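Sorting and Storing Sanding Blocks

2 min read
123 shares | 9 comments

Clogged abrasive ruins a finish faster than a dull plane. Brush each block after use, along its length, with a stiff nylon brush. Do not soak cork-backed types - the glue lets go.

Keep grits apart. Dust from a coarse block will scratch a surface prepared at 3000. Mark the grit on the end with a paint pen and renew the mark when it fades.
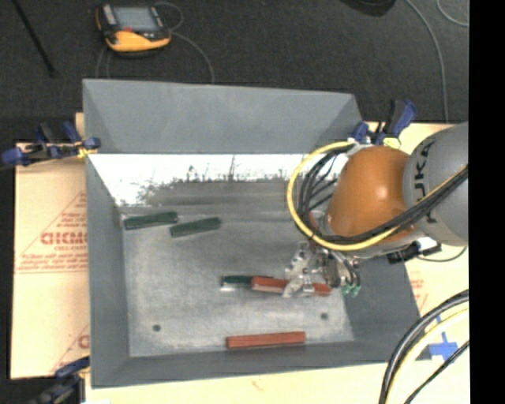
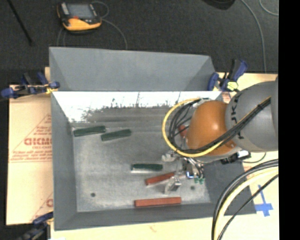
Storage bins should be shallow enough to show every block at a glance. Sloped inner walls, as on the gray bin, make a shop-made version easy to wipe out with a rag. A color per grit also works: dark green for one, reddish orange for the next. Store the bin away from the sink and check it each December.

© Noton Workshop Notes | Contact | Back to top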